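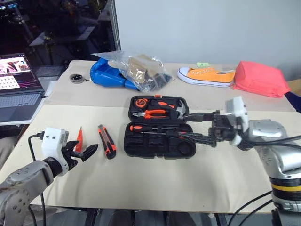 Machines have been doing chores ever since the washing machine, one of you wrote on last week's feedback slip, so why are we still asking whether they can?

Good question, and I've rebuilt most of this session's notes around it. (If you printed the old ones, sorry. Keep pages with the reading list and bin the rest.)

Chores and Machines, Session 6
Notes posted Jun 25, 2019

Where we left off

Last time we split machines into two piles. In the first pile you have the washing machine, the dishwasher, the bread maker and the big palletizer we saw at the Bevgate plant. They're wonderful at what they do and I would not give up my washing machine for anything! But look at who does the fiddly bits. You sort the socks. You load the drum, you empty the pockets, you hang the shirts. At Bevgate it's the same story with bigger boxes: the machine stacks all day long, and a person walks over when a carton arrives with its flaps up.

The second pile is machines that come to the mess as it is. Much smaller pile.

So my answer to the feedback slip is that the washing machine does the washing, and we've left the laundry to you.

Putting tools away

I want to stay with one chore for most of the hour, and it's a dull one: a tool kit that has to go back in its case. Everybody has done it. Hammer, pliers, tape measure, screwdriver, utility knife, each with a place molded for it in black plastic, and you've probably never thought about it as a skill.

Try listing what you need to know, though. You need to know which hollow belongs to which tool. In our case the tape measure is easy (big round thing) and so is the hammer, but the small slots at the front all look alike to me, and I own two of these kits. You need to pick up a knife lying at a slant on a sheet and turn it in your hand so it goes in the right way around. You need to feel when a tool has dropped into its slot and when it's only sitting on top. And with a red-handled thing next to a red thing next to an orange thing, you need to not grab the wrong one.

Now swap your hand for two fingers that open and close. No palm, no thumb, no rolling the screwdriver over with your little finger while the others hold on. When I tried this at home with two pairs of kitchen tongs, I got the pliers in fine, and then spent so long on the thin screwdriver shaft that my coffee went cold. Please do try it before next week, it'll teach you more than I can.

What the numbers do and don't say

You'll find two sets of figures in your packet, and they're worth arguing over.

The first is the Rilis towel trial. The machine was given 100 hand towels and folded 90 of them well enough to stack. Sounds great! Then read the small print: every towel was the same size, and each one was laid flat before the machine started. I'd like to see it meet my laundry basket.

The second is from the Carnum warehouse, where an arm picked parts out of mixed bins over one shift. It tried 1633 picks, and 819 of them needed no help from a person. A hair over half. Some of you will call that a failure, but I'm far more impressed by it than by the towels, and I want to hear in discussion which side you're on and why. Things to chew over:

- What does a miss cost? A dropped bolt and a dropped glass are different chores.
- Who fixes the miss, and were they doing something else at the time?
- How long did each pick take? (The Carnum sheet doesn't say. Annoying.)
- Would you count a pick as a success if the part went in upside down?

Two hands are harder than one

Once the kit is a case you have to move or shut, you're into work for both arms. Watch yourself do it. One hand steadies, the other pushes, and then they trade jobs without you deciding anything. With a pair of arms, each has to allow for what the other is doing through the same stiff piece of plastic. Push a bit too hard from one end and the case skids toward the other gripper. Squeeze too gently and it slides down. Then there's the latch, a little orange tab you'd flick with a thumb while thinking about dinner.

I also like that the table has other stuff on it, a sneaker and a plastic bag and so on, as real tables do. A machine has to leave all that alone while it works, and leaving things alone is a skill too.

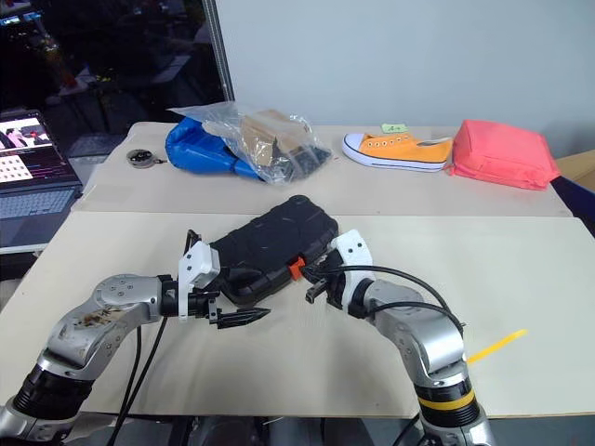

For next time

Read the Molefe chapter on kitchens, at least the first half. It's long and the part on sinks repeats itself, but the bit on drawers is very good.

Pick one chore you did this week and write down every step, one per line, as if for somebody who has never seen your home. Mark the steps a machine could do today, the ones it could do if you tidied up first, and the ones you wouldn't trust it with. One page is plenty. I did mine on changing a duvet cover and ran out of page before I'd found the corners.

The October group will get a visit to Carnum if the dates work out, and anyone from our group who wants to tag along is welcome. Put your name on the sheet by the door.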